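Clakari plastic parts, notebook
25 September 2018
Entry: tape places for the white shell and the wheel cover

Today I continued with the places for the parts. The purpose is simple: every part has its own rectangle of yellow tape, and when a part is not in somebody's hand it lies inside its rectangle. Last time I wrote the layout only on paper and it was not clear for other people. Now it is on the metal table and also on the carpet.

Parts in use today:
White curved shell (number 31 in the Fonero list)
Gray wheel cover (number 35 in the same list)

I started with the white shell, as it is the more difficult of the two. It is long and slender, and a ruler does not help much with a curved thing. I laid it on paper, drew the outline with a pencil, and took the longest and the widest place from the drawing. The finish is satin, so it shows every touch of the fingers.
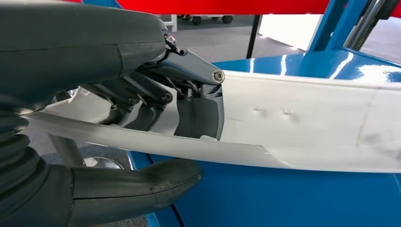 The smudges I wanted to clean before I put the part back in the list as good. A dry cloth is enough for the light ones, I think, but please do not use the solvent from the Yeo cabinet. I did not find any note if it is safe for this plastic. The two small raised tabs on the upper face must be treated with care too. If you wipe, wipe along the part and go slowly near the tabs, the cloth can catch there.

Then the table. I put two rectangles on the metal, a smaller one on the left for the shell and a larger one on the right for the wheel cover. They share one strip of tape in the middle, so I saved a little tape, but now I am not sure it was a good idea. If we want to move only one rectangle, we must cut the shared strip. Next time I would leave a gap of two fingers.

My corners are not beautiful. The tape makes small wrinkles where one strip goes over the other, and I overlapped too much. It is good enough for finding the place with the eye. For measuring it is not good, so please measure from the edge of the table.

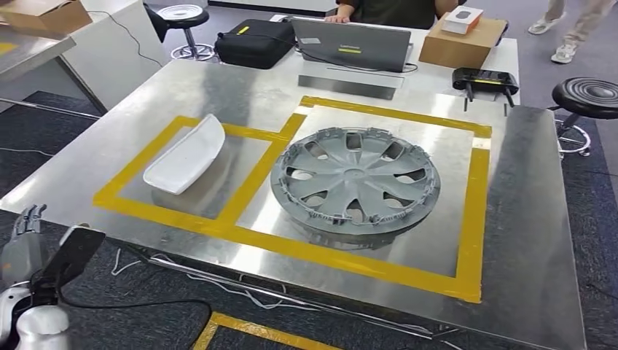
The wheel cover should always lie with the decorative face up. The clips stand out all around the edge, and I do not want to find out how much they can bend. When you lift it, take it with two hands by the outer rim. If a clip is damaged, write it in this notebook and not on a loose paper — the last loose paper from April is still missing.

The shell can lie with the hollow side up. I tried also the other way and it rocks less, but then the tabs are harder to check. I keep it hollow side up for now. Opinions are welcome.

After the table I looked again at the carpet. The yellow tape is easy to see on the dark gray, much easier than on the shiny metal, where the light from above makes white spots. But one square is a bit crooked and I will make it again when the new roll from Prokine comes. The order is 1,172, in case somebody must ask for it. The shell is longer than it feels in the hand, so pay attention to the ends when you carry it between the table and the floor.

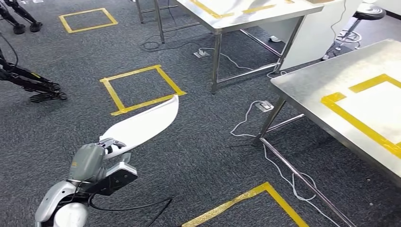 To do next
Cut the shared strip on the table and make a gap.
Redo the crooked square on the carpet, corners with less overlap.
Write the part numbers on the tape with the black marker, small, on the outer side.
Test the dry cloth on the shell, and write here if the smudges go away or not.
Ask if the faint crease in the white part was there before. I see nothing in my older notes.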